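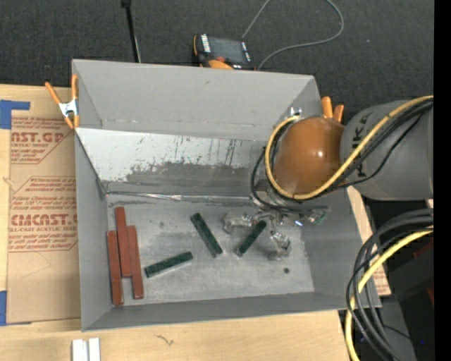

Home & Garden | Feature

My grandmother kept every button she ever cut off a shirt, and I grew up thinking that was a bit much. Then I turned 40, bought a house with a shed, and now I own more than 16 jars of screws I can't identify. So I get it, Grandma. I'm sorry for laughing.

I've been thinking about offcuts in particular – the short ends, the bits left over when the shelf is up and the saw is back on its hook. You can't throw them out, they're perfectly good! But you can't really use them either, at least not today, and so they pile up behind the mower until one slides down in the night and scares the cat.

Last October I decided to find out what other people do with theirs, and that's how I ended up in Ataahua Tuhiwai's garage drinking very strong tea. She has been building things out of scraps for 27 years. Birdhouses, mostly, but also a bench, a boot rack and a set of stairs for an elderly dachshund named Giltine (he's gone now, but she still has the stairs, and I wouldn't dare suggest she get rid of them).

Her system is simple enough that I was a little annoyed I hadn't thought of it. Anything longer than her forearm goes on the rack. Anything shorter goes in a bin by the door, and when the bin is full she has to build something before she's allowed to buy new wood.

"It's the only rule I've ever kept," she told me. "I can't keep a diary, I can't keep a houseplant alive, but I can do that."

I asked what happens when the bin is full and she's out of ideas. "Then you make a doorstop," she said. She has five doorstops. The garage has one door.

I went home very fired up and tried it myself. My first project was a spice rack, and I spent a whole afternoon on it, sanding and measuring and sanding again, with the radio on and a sandwich going stale on the windowsill. It leans to the left. The paprika has to go on the right-hand side or it walks. My husband says it has character, but he also moved it to the inside of the pantry, so make of that what you will.

The second one was a little stool and that came out better, mainly thanks to Ataahua, who told me over the phone to cut all the legs at the same time – clamp them together, one pass of the saw, done. I'd been cutting them one by one and shaving a bit off each until the thing was practically a tray.

My bin is about half full again now. There's a long piece of pine in there I'm saving for a boot rack, if I can talk her into lending me her plans, and a stack of thin strips that I suspect are going to be doorstops.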